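# Isolation and Survival in Science Fiction Film: Audience Responses at Two Regional Screenings

Prepared by Brayden Sutherland and Remigiusz Kwiatkowski
Screen Studies Project Report, Gellville College
Submitted January 28, 2026

## 1. Purpose of the project

The project examined how audiences in two small communities respond to feature films in which a single character is cut off from other people for most of the running time. Films of this type are commonly promoted on spectacle, yet reviewers tend to discuss them in terms of performance and pacing. The authors wished to establish which of these matters viewers raised for themselves when asked open questions directly after a screening.

The work was carried out under the second-year research unit and met the requirements for a paired project. Both authors attended both screenings. Sutherland drafted sections 1 to 3 and Kwiatkowski the remainder.

## 2. Films and venues

Two independent features were selected. The first, *Clurkar*, follows a surveyor left at a remote weather station after her relief crew is recalled. The second, *The Gauthier Signal*, concerns a radio operator on an orbital platform who continues to receive transmissions from a ship listed as lost. Both were licensed for educational screening at no charge to the college.

*Clurkar* was shown in the Gellville lecture theatre in November. *The Gauthier Signal* was shown at the Cumindale community hall later in the same month. Each session seated 40 people. The Cumindale hall required portable blackout curtains and a hired sound system, and dialogue in the rear rows was reported as difficult to follow.

## 3. Method

Viewers completed a written form of 4 open questions before leaving. The questions asked what they would remember of the film, where their attention had dropped, whether the ending was earned, and how they would describe the main character to a friend. No rating scale was used. The authors considered that a scale would encourage viewers to answer quickly and leave.

A total of 60 forms were returned across the two sessions. Responses were transcribed, then coded independently by each author under the headings performance, pacing, setting, effects and sound. Where the two codings differed, the passage was reread aloud and a single code agreed. Forms containing only one-word answers were kept in the sample but excluded from the quoted material.
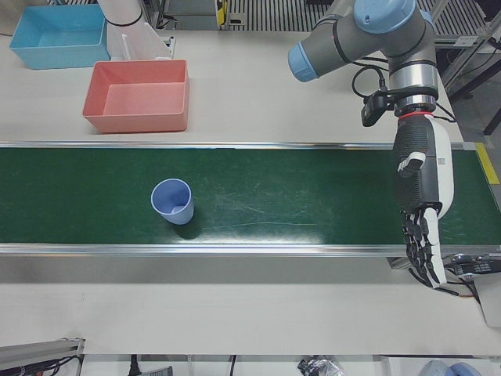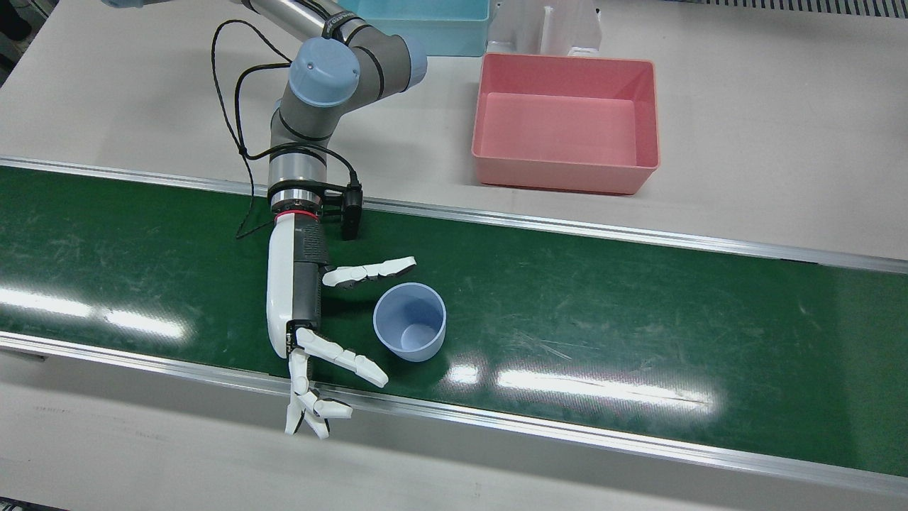
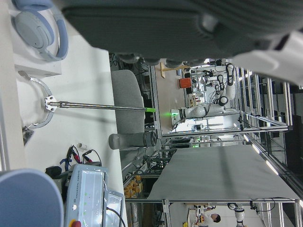
## 4. Findings

### 4.1 Performance

Performance was the most frequent heading for both films. Viewers of *Clurkar* wrote at length about the surveyor's habit of speaking to her instruments, and several felt that the film was at its strongest when she stopped. One respondent wrote, "I only noticed how much she had been talking when the station went quiet." Responses to *The Gauthier Signal* were more divided. The operator was described as "cold" by some viewers and "believable" by others, at times in reference to the same sequence.

### 4.2 Pacing

Reported lapses in attention clustered in the middle third of each film. In *Clurkar* these coincided with the repair of the generator, a sequence which has little dialogue and no music. Viewers did not necessarily consider this a fault. A number who named the sequence as slow also named it as the part they would remember.

### 4.3 Setting and effects

Effects received less comment than expected. The orbital platform in *The Gauthier Signal* was praised chiefly for its ordinary domestic details, such as the operator's folding bed and labelled food drawers. Exterior shots were seldom mentioned. Only 2 forms referred to scientific accuracy, and both concerned the delay in radio transmission.

### 4.4 Endings

The ending of *Clurkar*, in which the relief crew is heard and never shown, was widely accepted. The ending of *The Gauthier Signal* was the most disputed point in the project. Viewers who disliked it generally wished to know whether the lost ship was real.

## 5. Limitations

The two audiences differed in age and in their reasons for attending. Many at Gellville were enrolled students, while the Cumindale session was open to the public. As each film was shown at one venue only, differences between films cannot be separated from differences between audiences. The sound problem at Cumindale may also have affected comments on performance.

## 6. Recommendations

Any continuation of the project should show both films at both venues and should test the sound from the rear seats beforehand. The question on endings should be reworded, as several viewers were uncertain of the meaning of "earned". A short group discussion, recorded with consent, would supplement the written forms.

The coding sheet and blank form are held with the unit coordinator and may be borrowed by students undertaking related work.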